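Search this site Search Enter keywords Go

Two-armed robot kit goes on rental, bring your own table

Hollen has begun renting out the Kadus, a pair of robot arms meant for small shops, teaching labs and anyone else who has looked at a pile of parts and wished for a second pair of hands. The rate is $889 a month, with a minimum of 2 months. The table is extra. So is the delivery, which for a crate this size is more than a rounding error.

What you get for the money is two arms with grippers, the cameras, a controller and a printed manual that opens with 30 pages of safety advice. Software comes from a smaller firm, Issa, and is included for as long as the rent is paid. When the rent stops, the arms fold themselves up and decline to discuss it.

"We looked at selling them outright," said Nicanor Cisternas, who runs the rental side at Hollen. "Then we looked at what people do with machines they've bought. They hang coats on them."

The Kadus is pitched at jobs where one arm would be awkward. Long things are the main case. A single gripper holding a tool by the end has to fight the weight of the rest of it, and tends to lose in slow motion. With two, each takes a share, and the software's chief task is to keep them from disagreeing about where they are going. 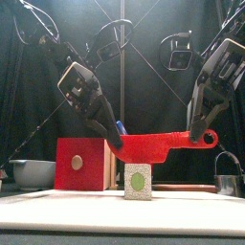

Teaching the arms a job is done by leading them through it, repeatedly. Hollen suggests 59 run-throughs for a simple two-handed lift, a figure delivered with such confidence that I asked where it came from. Nikola Krasniqi, an engineer at Issa, said that was where the person doing the test had stopped for lunch.

Results among the first renters are mixed in the usual way. Soledad Figueroa, who teaches an evening course in machine control in Trarnorar, had hers working by the second class and says the students like it more than they like her slides. She is less taken with the grippers, which she finds fussy about smooth handles, and with the fan in the controller, which she compares to a hair dryer that has been to college.

Ilham Younis took a kit for her repair shop and sent it back when the minimum term was up. It could pass a tool across the bench, she said, in the time it took her to walk over, pick the tool up, use it and put it away. She did think the cameras were good. She would rent those.

Hollen says a faster motion setting is coming in June, along with rubber finger covers for slick handles at no added charge. Cisternas would not say how much faster. Krasniqi would, but was asked not to.

Support is by phone until 6 p.m. and is, for now, mostly Iara Lagos. She said the most common call is from people who have set up both arms and can't get the left one to respond. She asks them to check the emergency stop. Then she waits while they go and look, and they come back and thank her, and she logs it as a software question.

Rentals can be booked through Hollen directly. The current wait for a kit is 30 days.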